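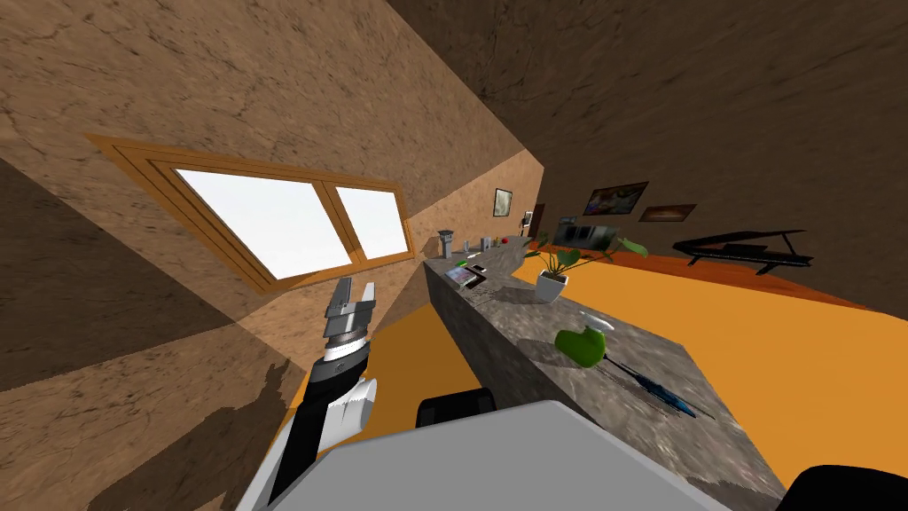 The kitchen room in Hekport, with the two-armed robot at the stone counter and the piano at the back.

8 May 2021
By the Tesotico team

About Tesotico

Welcome, and thank you for stopping by! We are a small company with 13 people on the payroll, and what we make is Hekport, a set of simulated homes where household robots can practice before anyone lets them near real dishes. We started out in two rented rooms over a bakery in Juderer, and we still buy our lunch downstairs more often than we should.

Hekport comes with 15 rooms, and the kitchen is the one our customers seem to ask for first. We are fond of it ourselves – it has a long counter to reach across, a plant with leaves that get in the way, and the sort of odds and ends that people leave lying about at home. You bring your own robot model or borrow one of ours, choose a gripper, and set up whatever chore you have in mind. Everything on the counter can be moved, swapped or taken away, and you can change the wall and floor finishes too (we have had some lively lunches over orange floors).

Our newest service is called Begović, after the street where our second office is. It's for teams who would like a room built to match a place of their own, say a test kitchen or a corner of a care home. You send us measurements and plenty of photos, we talk it through with you over a call or two, and the finished room usually comes back in 4 weeks. If the cupboards open the wrong way we fix them, and we don't charge for that.

We know that a simulator is a big thing to take on, especially for a school or a small lab, so every new customer gets 14 days to try all of Hekport with the same support as everybody else. Write to us with any question at all, even one you think is too simple – we like those, and a good many of them have ended up in the manual. Our next room, a laundry room with a very stubborn folding door, is planned for January.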